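Sturkell Small Mammal Nest Box

Drultolari > Wildlife > Nest boxes and shelters

If you have red squirrels, flying squirrels or dormice anywhere near you, I think you're going to like this one. The Sturkell is a closed nest box for small tree-living mammals, and it's the box we put up ourselves along the hedge behind the workshop. We get excited about every box that goes out the door, but this one has been on the drawing board for 5 years and it shows!

The idea came from walking the wood at Nodton after the big old oaks there were taken down for road safety. A lot of hollow trunks went in one winter. Animals that sleep in holes need holes, and a young plantation just doesn't have any. A box can't replace an old tree (please keep your old trees) but it gives them somewhere dry to sleep while the new ones grow.

How it's made

The walls are rough-sawn larch, left bare inside and out. No paint, no stain, no wood preservative. Larch goes silvery after a year or two outdoors and then blends in so well that you'll want to make a note of which tree you used. The roof overhangs on all four sides and is fixed with a brass hinge, so the box can be opened for cleaning without taking it down.

The entrance is at the back, facing the trunk, with a pair of spacer bars holding the box away from the bark. Squirrels and dormice climb up behind it and slip in. Most birds don't like that arrangement and go looking elsewhere, although wrens didn't read the instructions and we've had them twice.

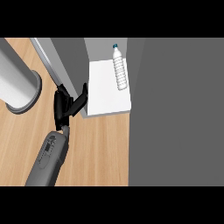

There are small drainage slots in the floor and a ladder of shallow grooves on the inside wall so young ones can get out. We tried a wire mesh ladder in the early boxes and dropped it, as little claws kept catching.

Putting it up

Pick a tree with some cover and branches that touch its neighbors. Higher is better, within reason and within reach of a ladder you trust. The Þorgeirsson strap that comes with the box goes right round the trunk and has a sliding buckle, so you let it out a notch as the tree grows. No nails needed. Face it away from the worst of your weather.

October is a great month to hang one. The leaves are thinning, you can see what you're doing, and squirrels are out hunting for winter quarters. Don't worry if it sits empty for a season. Ours did, and then one morning there was a great wad of moss and stripped bark poking out the back and we were all grinning like kids.

Please check the rules where you live before opening an occupied box. In some places dormice and other species are protected and you need a license to look in.

Cleaning

Once a year is plenty. Wear gloves and a dust mask, lift out the old nest, brush the corners and close it up again. Skip the disinfectant, hot water does fine. If anybody's home, shut the lid gently and come back another time.

Details

Material: untreated larch, brass hinge and screws
Entrance: rear, trunk side
Weight with strap: 9 pounds
Supplied: assembled, with strap and spacer bars
Pack of 6 available for woodland groups and reserves
Item number: 192

Spare straps and hinges are sold separately, and we keep them for the older boxes too.

Page updated September 11, 2007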